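Speaker notes: the Tadulholm open day, what we showed and what we would change
Talk to the Centhorpe user group, Friday, afternoon session

Slide 1. Title
Leave up while people sit down. Slot is short, questions at the end. Ask the chair for the hand microphone, as the fixed one does not reach the screen.

Slide 2. Scope
This talk covers the open day at Tadulholm in June and the hand-tool demonstration given there. It does not cover the arm control work. Anyone who wants that should go to the Flerosari talk tomorrow morning. Results for trained policies are not ready and I will not quote any.

Slide 3. Layout of the day
Eight stations on the ground floor. Ours was the last before the exit, a poor position in the morning and a good one after lunch. Visitors came in groups with a guide, and the guide controlled the timing. We had planned for single visitors drifting past and had to shorten the script after the first group.
Points to make:
- the route was one way, so people who missed a station did not come back to it
- noise from the conveyor station next door was the main complaint
- the printed plan showed us on the wrong side of the corridor

Slide 4. What the station was for
The aim was to show how handling data is recorded with hand-held grippers. The operator does the task directly, one tool in each hand, and the recording is used later to train an arm. Most visitors had expected to see an arm moving. Say this plainly. It affected how they judged the station and it accounts for many of the lower scores on the comment cards.

Slide 5. The tools
Ocampo pattern, second build. Two parallel jaws, linkage driven, closed by the operator's grip. Camera on each tool looking along the jaws. Mass up to 730 g depending on which cable is fitted. The cable matters more than the figure suggests: a stiff one pulls the wrist round and the operator corrects for it without noticing. That correction then goes into the recording.
If asked about pad material: we have tried three, and the foam wears at the leading edge first. Replacement interval is still a matter of judgement. Do not be drawn on cost.

Slide 6. Choice of task
We wanted something with transparent material in it, for two reasons. Depth cameras handle it badly, so it is a case where recording a person's method is worth the effort. It also gives visitors something they can follow from the back row once it has been explained, though they do need the explanation first.
The clear piece is rigid and has rounded corners. The jaws have to come on to an edge, and the position of that edge is hard to read from either tool camera. Operators tend to use the reflections along the rim. We do not yet know whether a policy does the same under different lighting, and I would welcome data from anyone who has it.

Slide 7. Two-handed work
One hand can hold a rigid piece by an edge, but it will tip about the jaws if the pads are not square. The second hand limits this. The cost is in timing. Both tools have to be logged against the same clock, and on the first build they drifted enough to spoil longer recordings. Fixed on the second build by taking both from one source. Mention that the old recordings were discarded. Do not go into the clock design unless asked.

Slide 8. Numbers
456 recordings made on the station across the day, by our own operators only. Visitors were allowed to hold a spare tool but not to record. The number that passed checking is not final, so leave it off the slide.
Faults logged: lost tracking, late start of logging, operator talking to a visitor instead of doing the task. The third was the most frequent. It is a staffing fault and should be put down as one.

Slide 9. The work at hand
Let these run without talking over them, then take the line at the foot.
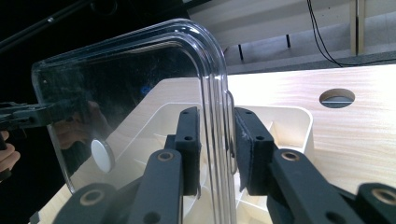
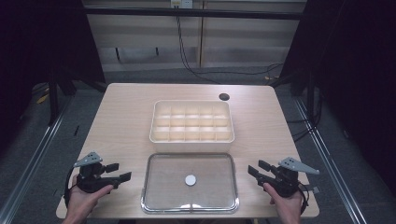
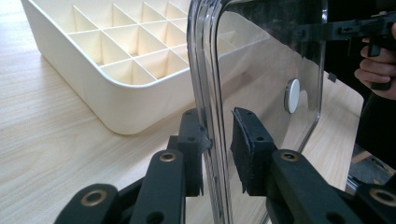
Clear piece with the white disc on it, two hand-held grippers, compartment tray in the second and third.

Slide 10. A view from the floor
Read this out in full. One visitor wrote on the back of a comment card that the station had shown a person doing a job with awkward tongs, and that until the arm could be seen doing the same job there was no way to tell whether the awkwardness was worth it. The same card asked why the operator's speed was not shown anywhere, as a slow recording would presumably teach a slow machine.
Reply to the first part: accepted. Next time a screen should show an arm replaying a recorded task, even a simple one. A plain replay needs no training and could be ready by the autumn.
Reply to the second part: speed can be altered afterwards within limits, but pauses and hesitations are harder to remove. We ask operators to work steadily and to stop the recording if they lose the thread. A timer on the bench would have answered the question on the day.

Slide 11. Changes for the next one
- ask for a station near the middle of the route
- two operators in rotation, with a third member of staff for talking
- spare tool on a tether, at a height children can reach
- show the view from both tool cameras on one screen, large
- script cut to the length of a group stop, checked with the guides beforehand
- matt cloth behind the bench if transparent pieces are used again

Slide 12. Open points
Pad wear. Cable stiffness. Whether lighting on the day was too far from lighting at Centhorpe for the recordings to be pooled. My present view is that they should be kept apart until somebody has compared them.

Slide 13. Questions
Likely ones: can the tools be borrowed (not yet, ask again after the third build), is the drawing set open (linkage yes, electronics no), will Tadulholm run the day again (they have said so, no date given). If the arm question comes up again, go back to slide 10.
Handouts are in the box under the front table. Collect the spare tool before leaving the room.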